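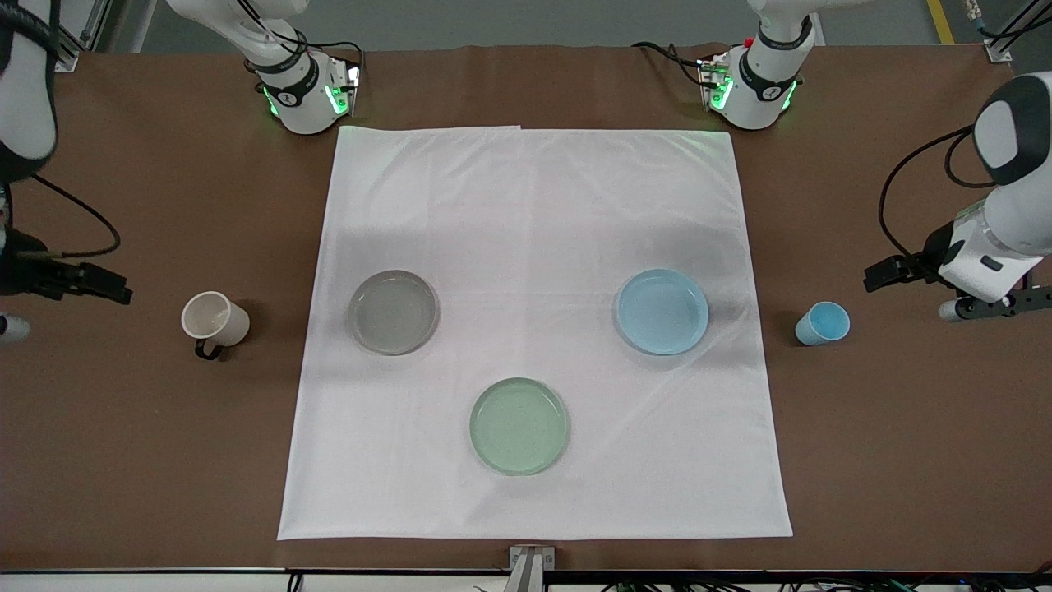

I have wanted for years to see a robot do a chore I do myself, so when Flargate held its open day in September I drove 139 miles to go. I had pictured something like a car factory, all sparks and noise, and what I got was a table. It had a white cloth on it with the fold lines still showing, just like mine at Thanksgiving, and three plates, and a mug and a cup off to either side, with a pair of white and black arms waiting over the whole thing like two polite guests. I can't tell you how much I liked that!

The hall had 6 stands, and the crowd was thickest at the flashy ones. Konik had a sorting machine that could get through 2000 parcels in an hour, and Sakai had screens taller than my garage. They were fine. But I kept drifting back to the table, because I know what setting a table is. I know that a cup is a slippery, tippy, stubborn little thing, and that a person does a dozen clever things with the wrist without ever thinking about them.

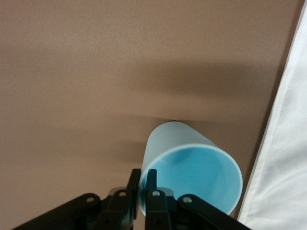 I stayed for 2 hours, and my feet told me so later. What I came away believing is that open days should have more of this kind of work in them and less of the thunder. Show people a job they have done with their own hands and they'll look closely — they'll ask good questions, too, about what happens when something slides or lands wrong. The Karnel brochure in my bag says the future is fast. Maybe so, but I would happily drive all that way again for something slow, and I'd bring my sister, who has never trusted anybody else to set her table.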